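How to Budget for a Small Robot Arm Without Fooling Yourself

Posted 23 April 2021 in Equipment and Planning

Most budgets for a first robot arm start with the price of the arm. Then somebody signs off on that number, and the rest of the year is spent explaining the other invoices. I have written a couple of those explanations myself, so take this as a guide from someone who no longer believes brochures.

This page is for people planning one bench setup for handling household-size objects: lids, cups, racks, that sort of thing. If you are buying a full production cell, your integrator will have a different way of hurting you.

Step 1. Write down the job before you look at any arms

One sentence per task. "Lift the lid off a pot and put it down next to it" is a task. "Kitchen assistance" is a wish. For each task, put down the heaviest thing to be lifted, the widest thing to be gripped and the farthest point on the table the gripper has to get to. Weigh things on a kitchen scale. Don't guess, and don't use the weight printed on the carton, because it includes the carton.

Step 2. Read the payload figure with suspicion

The payload on the spec sheet usually has to cover the gripper, the bracket and the sensor as well as the object. When we compared the Noltura and Graron arms in February, both looked fine until we added up everything bolted to the wrist. Ask the seller what the arm can hold at full reach with your gripper fitted. If the reply is a link to the same spec sheet, you have learned something about their support desk.

Step 3. Price the parts that aren't the arm

Our own list of extras for one bench came to $1,480, and none of it was on the first quote. The big items were the gripper fingers, a sensor mount and a table heavy enough to stay put. Then there were the small ones:

Spare fingertips and screws: $100
Cables, ties and strain relief: $100
Pots, racks and other test objects: $300

The cable line looks silly until you watch a cable snag on a bracket. Leave slack for the wrist to turn, and buy a second set of whatever you think will wear out.

Don't skimp on the test objects either. Sellers love to demo with a foam block. A shiny pot with a domed lid is a much harder customer, for the gripper and for the sensor, and it costs very little compared with finding out later.
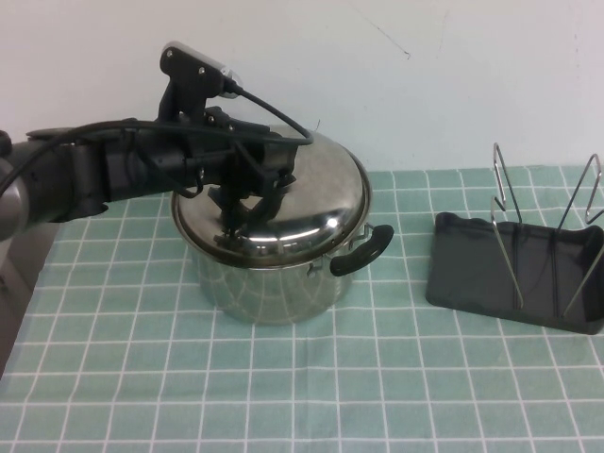 Should you buy the gripper from the same company as the arm?

Only if their gripper can do your hardest task in a demo you set up yourself. A matched set saves time on mounting and wiring, but that is worth a day or two of work at most, and some sellers charge far more than that for it.

Step 4. Ask for a trial with your own objects

Mail them a box or bring one along. Ask for 15 tries in a row on the same task, with no one touching the settings in between, and have them send you the whole recording. Lurkusero agreed to this right away. Nordin offered a video of a different task, very nicely edited, and we moved on.

A refusal isn't proof the arm is bad. It does mean you carry the risk, so ask for a lower price or a return period in writing.

Step 5. Budget the hours

Somebody has to set the thing up, calibrate it, reset the table between runs and work out why it worked before lunch. Count those hours at what you really pay people. If the money comes from a grant or a fixed yearly budget, check whether labor can come out of the same pot as equipment. Ours couldn't, and we found out late.

Also ask about software fees. Some licenses are free for the first year and then aren't – get the second-year price on the quote, with a date next to it.

Step 6. Decide what would make you stop

Before you order, write down the result that would make you send the arm back, and the last day you can do it. Put the day on a shared calendar. Keep the shipping crate until then, even if it is in everyone's way. Replacement crates are another thing that never makes it onto the first quote.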